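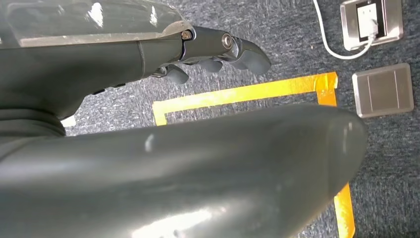
Grey carpet, with a rounded robotic digit in front.

Burkby review
Posted 2020-07-08 by Yolotzin Camacho

Burkby is a tile-laying game for two to four players, designed by Birutė Tamošiūnaitė and published by Pärn. Each player runs a wool merchant's yard in a small market town. You buy fleeces, have them spun and dyed, and try to get the finished cloth to the square before anyone else fills the same order.

The box holds a folding board, a bag of town tiles, four yard mats, a deck of order cards and 100 wooden cubes in five colours. There is also a pad of score sheets. The rulebook is short and mostly clear, although the section on shared roads had to be read twice before we agreed on it.

On your turn you draw a tile and place it next to one already on the board. The tile gives you its action, and so do any tiles of the same trade that touch it. A lone dye house lets you dye one cube. Add a second beside it and you can dye two, but so can anyone who places there later. Most of the decisions come from this. You want your trades grouped together, and you don't want to build a good group for the next player.

Orders are worth between 2 and 9 points. Once a colour has been delivered three times its price falls, and it stays down until somebody clears the market tile. In our games red collapsed early and people were left with yards full of it. I liked this part. It makes you watch what the others are storing, and the yard mats are open for all to see.

The two-player game is weaker. You add a neutral merchant called Mollis, who takes one order per round from the left of the row. Moving Mollis is easy enough, but the board never gets crowded and the prices hardly shift. With three it works well. With four it was a little slow, mainly when people waited to see what tile they had drawn before doing any thinking.

The tiles are thick and punched out without tearing. The dark blue and black cubes are hard to tell apart under a lamp, and I have swapped our black ones for some white cubes out of another game. The bag is too small for an adult hand once all the tiles are in it.

A small expansion, Ellus, came out in February. It adds river tiles and boats, and I have only tried it once, so I won't score it. The base game doesn't feel as though it is missing anything.

If you mostly play as a pair I would try it before buying. For a regular group of three or four it is a solid mid-weight game that is over in an evening with time left for something else.

Score: 7 out of 10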